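3.2 Household laundering and the loss of color

The second part of the study concerned the washing habits of the households in Caltden. We asked each household to keep a small notebook for 30 washes and to write down the temperature, the detergent and the way of drying. In total 301 garments were followed, of which 91 had a main color in the red range. Red garments were given special attention, as earlier work on reactive dyes (Kiều, Berine) reports that they lose color in the first washes faster than blue ones.

The garments were not selected by us. The participants chose them from their own wardrobes, and for this reason the fibers are mixed and the age of the items is known only from what the owners remember.

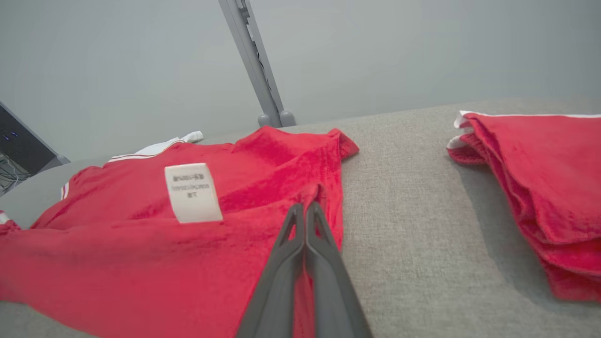
Figure 6. Red garment with white trim, laid on a light gray fabric surface.

The staining of light parts was graded separately from the fading of the main fabric. A collar or a band in white can take up dye even when the body of the garment shows almost no change, and the owners often notice this first. Two graders worked independently with the Celtex gray scale, always under the same lamp, and a third grader was asked when their marks differed by more than one step.

Drying had a larger effect than we expected. Garments dried outdoors in July faded more than those dried indoors, also when the washing temperature was the same — the difference was clearest for cotton. For the blends we can not make a firm statement, because the number of items in each group was too small. The influence of the detergent is treated in Section 3.3.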